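Hillstead's rent help fund has money, but can tenants get to it?

The city says its new emergency fund will keep families housed through the winter. The rules suggest otherwise. 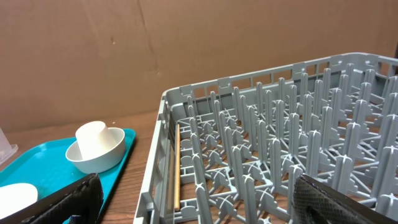 Hillstead opened applications in December for a rent relief fund run by Vavex, a contractor that handles benefit claims. City Hall has promised that no eligible household will be turned away. It has been less clear on who counts as eligible.

To apply, tenants must show they are at least 25 days behind on rent but have not yet received an eviction filing. Landlords here can file after 20 days. Anyone whose landlord moves quickly is therefore out of the running before the fund will look at them.

The city's own housing survey lists 3,133 households behind on rent. Officials would not say how many of those fall inside the window, or whether anyone checked before the rules were written.

Jingyi Peng, a tenant organizer with the Rallik Street housing clinic, has helped people fill out the forms. "They ask for a letter from the landlord," she said. "If your landlord is willing to write you a letter, you're probably not the one getting thrown out."

The application is online only, and it logs users out after 20 minutes. Paper copies were promised at the Hao branch library. Staff there said they had not received any.

A city spokesperson called the fund "a work in progress" and said 80 percent of completed applications had been approved. That figure leaves out people who gave up partway through, and Vavex does not publish that number.

The contract pays Vavex a flat fee whether the money reaches tenants or stays in the account. Council members are due to review it in March, when most of the winter's eviction cases will already have been heard.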